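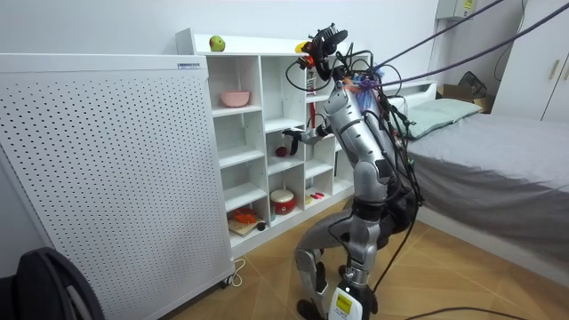 Mock bedroom, Wednesday. One humanoid, one shelf, one budget meeting at four.

Thread on what it costs to get a robot to reach into a cubby. I do the purchasing for our lab, so I get to see the whole thing as a spreadsheet. You get the short version.

1/ The robot is the line everyone argues over. It took us most of a year and a great many lunches. By the time it was signed off, the people upstairs believed they had finished paying for things.

2/ They had not bought cables. Look at its back. Every black strand there is a line on my sheet, and so are the purple and blue ties bunching them up. First order was 100 ties. I was told this was extravagant. Second order was 400 and I was told to hurry up.

3/ Then the tethers, coming down from the top corner of the room. I had filed those under "sundries". My advice to anyone planning one of these: delete the sundries row. Make every item stand up and say its name.

4/ Furniture. A white cubby shelf is cheap and I'd have paid double to stop the emails about it. We had 2 quotes, one from Parnon and one from Srour. Srour wanted 345 for delivery alone, on a shelf I could have carried home on the bus – and I have a bad shoulder.

5/ The bed went through as "test equipment, soft". Finance asked if it came with a calibration certificate. It came with a pillow.

6/ Toy food gets its own row now. Orange vegetable bits on a wee chopping board, a small red thing in the middle column, that sort of level. It is the only part of the budget where I've understood every word of the order form.

7/ What I'd put in from day one if I were starting again: spare gripper parts, spare cables in the lengths you use, the engineer's time for fitting both, and a decent slice for moving furniture about. We left out all four and have been borrowing from the travel money ever since. Sorry to everyone who wanted to go to a conference.

8/ Zirno have offered us a service contract. Grukar have offered us a different one with a nicer cover. Neither says in plain English who pays the postage when an arm goes back to the workshop. I've asked both. Ask this before you ask anything else.

9/ Gunhild Þórarinsdóttir, who has to approve all this, wants next year's figures by October and would like them "rounded to something calm". I've sent her the cable invoices.

10/ If you run a lab like ours and have a spares budget that lasted the full year, please reply with the number. Also whether you're hiring.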